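Cabinet pulls: one hole spacing for everything?

ekpodo_m
Replacing pulls on 30 doors. Gruber jig is set for 200 mm centers. Any reason to go shorter on the uppers?

tiz.amato
Yes. Long bars on short doors look heavy. I use 128 there.

Kerkum404
Disagree. One spacing means one jig setting and fewer misdrilled doors.

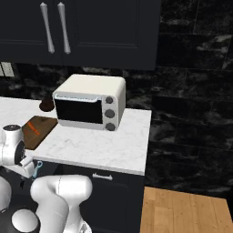
d_arthur
Spacing matters less to me than which stile you drill. On a pair, put both pulls on the meeting stiles, vertical, like the silver-gray ones on the dark uppers. Clamp a backer block behind the door or the bit will chip the paint.

ekpodo_m
Backer block noted. Staying at 200.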